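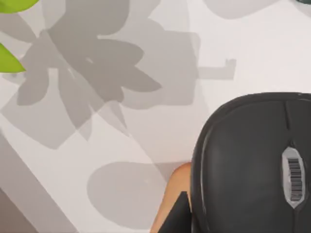
Close view in the simulated cell, with one finger beside the mouse. The barcode label is at the right.

Setting up the Ovier tabletop cell in simulation, before the real arm is switched on

This page explains how we prepare the simulated copy of our Ovier cell at the Rendstead workshop. The cell is one arm with a two-finger gripper, one white table, a wooden shelf and a set of household and office objects. I wrote it for people who have already installed the software and can open an empty scene. If your scene does not open at all, please read the installation page first.

The whole procedure takes one morning if you do it for the first time. Later it is much faster.

What you need

The Dumby scene package, unpacked in your home folder
The cell file from your own machine, with the measured table height
A steel ruler and a caliper for the real cell
The object list, printed or on a second screen

Step 1. Set the table height

Open the cell file and find the entry for the table. The height must be the one you measured, not the one in the drawing. On our cell the drawing says 1,160 mm above the floor, but with the leveling feet turned out we measured 1,165 mm. Five millimeters sounds like nothing. For a finger that goes down beside a flat object, it is the difference between a clean approach and a collision with the table.

Measure at all four corners. If the corners differ by more than one millimeter, level the real table first and measure again. Do not try to correct a tilted table in the file. I did this once, and I had to correct every object after it.

Step 2. Check the finger model

The fingers on our gripper are black wedges which become narrow at the tip. The package comes with the longer version. If you have the short ones, change the finger entry before you do anything else, then save and load the scene again. The change is not visible until you load again.

Now open the gripper completely in the simulation and read the opening. We get 69 mm. Open the real gripper in the same way and measure between the inner faces with the caliper. The two numbers should agree to half a millimeter. When they do not, the usual cause is the zero position of the gripper, and you have to run the homing command from the maintenance menu.

Move the arm by hand control until one finger stands close to the side of an object. Go slowly, in steps of one millimeter. Look at the finger from above and also from the wrist. From above it is easy to believe that there is free space, and then the wrist view shows that the two shapes already touch. I always check both before I write down a position.

Step 3. Place the objects

The placing tool is called Czarnecka and you start it from the scene menu. It takes the object list and puts each item on the table or on the shelf, with a random turn. You give it a seed number, so that the same layout can be made again. We use seed 375 for all checks after a repair. Please keep the same seed for the whole check, also when you do not like the layout.

After placing, let the simulation run for 8 seconds without moving the arm. Objects are dropped from a small height and they need time to come to rest. Tall things on a small foot are the difficult ones. A cup with a stem may stand for two seconds and then fall, and if you saved the layout too early you will have a different table each time you load it.
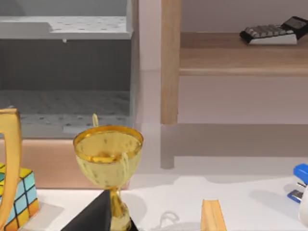
For objects with a stem, I set the friction of the foot a little higher than the default. Do this in the object file and not in the general settings, otherwise everything on the table becomes sticky and your grasp tests will look better than they are. Thin handles and loops need a finer collision shape as well. The default shape closes the hole in the handle, and the finger stops in the air before it arrives at the surface.

Cords are a separate matter. In our version a cord is only a visible shape and the fingers pass through it. Keep this in mind when you compare with the real cell, where a cord can be caught and pull other things with it.

Step 4. Check the lights and the shadows

We use strong side light with plants near the table, so there are leaf shadows on the white surface. This is wanted. The object finder must work with them, and it is better to see the mistakes now. Run the finder once with shadows on and once with shadows off, and compare the two lists. If an object is only in the second list, note its name and its place.

Dark shadow beside a dark object is the most common problem. On our cell the finder sometimes made the black mouse larger than it is, and the grasp point moved to the side. We solved it by lowering the shadow strength in the training scenes a little and adding more scenes with the mouse near the edge.

Step 5. Save the reference view

Drive the arm to its parking position, so that it is out of the overhead view. Then save one picture from the top camera and keep it together with the seed number and the table height.

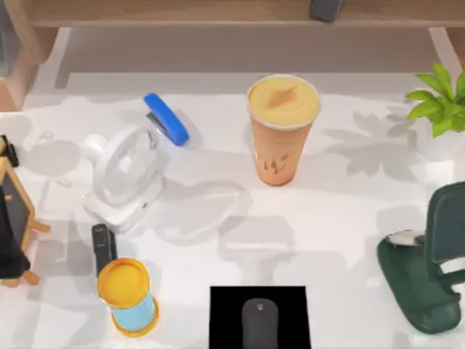

Overhead view with the arm parked. The stapler and the fan are to the left of the cup.

Go through the object list and compare it with the saved view. Objects at the border can be partly outside, and this is allowed as long as they are not on your list of grasp targets. When a target is outside, move the top camera and not the object.

If something is wrong

The finger goes into the table: the height in the cell file is old. Repeat step 1.
The gripper closes but the object slides: look at the friction value of the object, then at the finger model.
An object shakes without stopping: it was placed inside another one. Take one of them out and run the placing again.
The layout is different after loading: you saved before everything was at rest, or the seed field was empty - an empty field gives a new seed each time.

After a finger change or a new homing, repeat steps 2 and 5. After the real table was moved, start again from step 1.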